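Buy the Boring Stuff First

Every November I get dragged into the same meeting, and every November somebody puts the arm on the first line of the spreadsheet. Big number, nice photo from the brochure, everybody nods. Then we spend what's left on everything else, and by spring we're begging for cable.

I think we have the order backwards. When we did the Welau budget I asked to start from the bottom of the page – hand-held grippers, spare finger pads, printed markers, tables, lights, hours of people's time – and only then see what kind of arm we could afford. I got some funny looks! But the hand-held tools are where the work gets done for most of the first year, and you can put one in anybody's hand after a short lesson and go.

We had two quotes on the table. Rondo wanted 36 weeks for delivery and Muli said 28, and I'd bet my lunch on neither. That's a long time to pay rent on a room while you wait for a crate. Meanwhile a person with a gripper can be moving a lamp around a desk this afternoon.

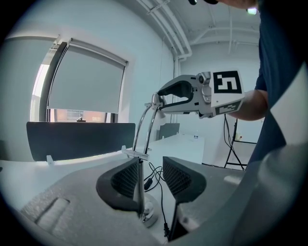
Denari wrote back after I sent around a draft of this and told me I was being cheap in a way that would cost us later. The arm has to be ordered early precisely when delivery is slow, the note went, and if you put it off until the small stuff is settled you've just added those 28 weeks to the end of the plan instead of the start.

Okay, fair. I'd still order early, and I've changed my draft to say so. What I won't do is let the deposit eat the rest. My rule now is that 30 percent of the budget gets locked away for small parts and replacements before anyone opens a brochure (I asked for more, and got talked down from there). Last time we kept 22 percent and it was gone before summer, mostly on pads and screws and a second set of tables we should have bought in the first place.

And please, put the people's hours in the same spreadsheet. They always end up in somebody else's, and then the robot looks like a bargain.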